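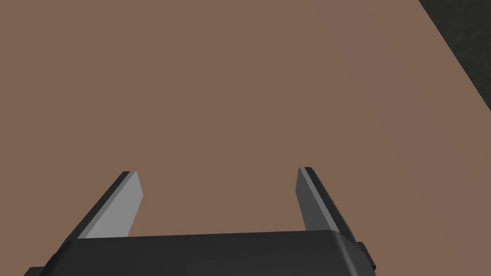 3.2 Trade records and the definition of a completed exchange

The records come from Findden, a trading board used mainly by collectors of hockey and baseball cards. Members post a list of cards they own and are willing to part with, and a second list of cards they want. A proposal names the cards on each side and may be accepted, declined, countered, or left to expire. The board does not handle payment. Cash can be added to a trade by private agreement, but the amount is not recorded, and trades whose message field mentions money were removed before any of the analysis below.

We restricted the sample to proposals in which every card on both sides could be matched to an entry in the Grornby checklist. Grornby assigns one code to each printed version of a card, so that a base card and its numbered parallels are kept apart. Many members do not make this distinction when they type a want list. A line such as "any Rellis parallel" was treated as a request for all the parallels in that set, and a line with only a player and a year was treated as a request for the base card. The second rule is the weaker of the two. Player collectors often mean "everything from that year" when they write such a line, and the rule will therefore understate how well some proposals fit the wants of the person receiving them.

After matching, almost 1000 proposals remained, sent by 105 members. Members who only received proposals are kept in the data as recipients but are not used to estimate sender effects.

A trade was coded as completed when both parties left feedback confirming receipt. Acceptance alone was not used. An accepted proposal can still fail when one card has been sold elsewhere in the meantime, when condition is disputed on arrival, or when one party does not mail. The feedback rule has its own cost, in that some members complete trades and never return to the site to say so. We sent a short message to both parties in 32 accepted trades that had no feedback on either side. Replies were too uneven to support a correction, and these trades remain coded as not completed. Section 5 reports the main results again with acceptance as the outcome.

3.3 Measuring fit and imbalance

Two quantities are computed for every proposal. Fit is the share of offered cards that appear on the recipient's want list at the time of sending. The want list is taken from the daily snapshot that precedes the proposal, because members tend to delete a card from the list as soon as they agree to trade for it, and a later snapshot would lower the measured fit of exactly those proposals that succeeded.

Imbalance is the difference between the estimated values of the two sides, divided by their sum. It runs from zero, for an even trade, toward one. Values are taken from the Lozano price file for February, with one price per Grornby code. A single month was used so that price movement during the sample period would not enter the measure. This choice is reasonable for older sets, where prices move slowly. It is less so for current releases, which usually lose value in the weeks after they reach stores, and a dummy variable marks any proposal containing a card from the current season.

The price file has no entry for some low-numbered parallels and for most one-of-one cards. Where a price was missing, we used the median ratio of the parallel to its base card within the same set. Where a set had fewer than 4 priced examples of the parallel, the proposal was dropped. This removes part of the top of the market, and the estimates should be read as applying to ordinary trades among set builders and player collectors.

Condition is not modeled directly. Graded cards were excluded. For ungraded cards, the descriptions written by owners vary too much to be coded on a common scale: the same light corner wear is called "near mint" by one member and "see scan" by another. Any effect of condition that is stable for a given owner will be absorbed by the sender term in the model. Card-level differences will not be.

3.4 Waiting time

Waiting time is the number of days between the first appearance of a card on a want list and the date of the proposal that delivered it. A card still on the list at the end of the sample is treated as censored. When a member removes a card without a recorded trade, we cannot tell whether it was bought, traded for in person, or no longer wanted, and the spell is censored at the date of removal.

Members also differ in how they use the list. Some enter a full set and cross cards off, while others add a card only when they are ready to pursue it. Waiting times under the first habit are long by construction. We therefore stratify by the size of the want list at entry and do not compare raw waiting times across strata.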